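Cimlow Street Neighbors: Minutes of the Fall Meeting

November 10, 2019

I'm typing these up from my own scribbles, so if I got you wrong, tell me and I'll fix it before they go in the binder. We started late, as the front door stuck again, and got going once everybody had coffee.

1. Last meeting's minutes

Approved with one change. I'd written that the Stomano Bakery was donating rolls for the block supper. They're selling them to us at cost! Sorry, bakery.

2. The block supper

Most of the evening went here, and I enjoyed it even when it got loud. The supper is staying in December. We talked for ages over whether to do it as a sit-down meal or let people wander with plates, and the sit-down side won by two votes (I was on the losing side, and I'm fine, thank you). Long tables, then, end to end, with the soup brought out first so the little kids have something to do.

Plain wooden tops came up, with no cloths on them. I'm all for it. A light tan top with a bit of grain looks nice under bright ceiling lights, and it saves us the ironing.
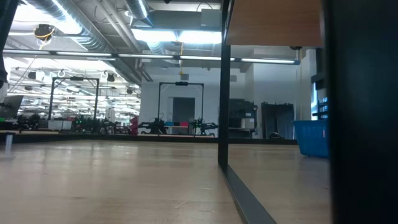 One neighbor from the Vukadinović building objected that bare tables are fine until the beet soup comes out, and that whoever voted for them should be the ones scrubbing at midnight. There was a fair amount of laughing, and then a fair amount of agreeing. We settled on paper runners down the middle and bare wood at the places. I said I'd scrub (it's in the minutes now, so I'm stuck with it).

Two soups, one with meat and one without. Please label the pots this year. Last year we had people lifting lids all night and the meatless one was cold by the time anybody found it.

3. Money

We have 768 dollars in the supper envelope. That covers the hall, the rolls and the meat, and leaves a little for candles. Someone asked if we could hire the accordion player from the Jastano festival again. I'd love it, but he wants his gas paid both ways now, so I'm to call him and see what he'll take. Tickets stay the same price. Kids eat free, same as ever.

4. Serving and carrying

We're done with the big steel trays, they're heavy and they burn your wrists. Bread and fruit will go out in plastic mesh baskets, the bright kind in orange, blue and red, and people can pass them down the table. If you have some at home, put your name on the bottom with tape and drop them at my porch.
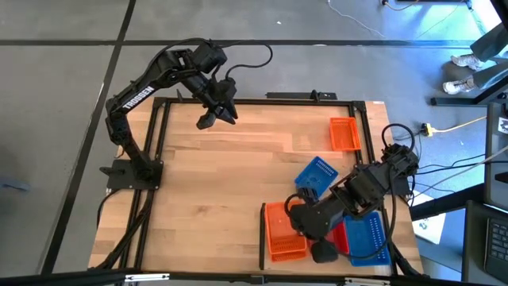
5. Anything else

The streetlight by the bus stop is still out. I've called twice and I'll call again. Somebody left a gray scarf on the coat rack, and it's on my kitchen chair until claimed.

We stopped when the coffee ran out. Next time we'll meet at the same place, and please use the side door.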